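4.2 Open-day demonstration

The most rewarding part of the project came on 5th July, when we opened the Heda test room to visitors. Over the day, 309 people came through, and 79 of them stayed to fill in our form. We had planned a quiet tidying task with two arms, and it drew far more questions than any talk we gave (children asked the best ones!).

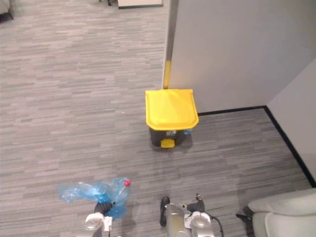 Figure 3. Tidying task at the open day: crumpled bottle in the left gripper, pedal bin by the partition.

The bin in Figure 3 has a foot pedal and its lid is closed, so picking up the bottle is only part of the job. Visitors saw this at once. Many wanted to know which arm should deal with the lid, a point we had argued over ourselves since May. Crushed plastic is a lovely test object too, as no two bottles fold the same way. Jonas Schwaiger took the questions at the rope and wrote down 300 comments, which Hannelore Wieser then sorted by topic. We return to them in Section 5.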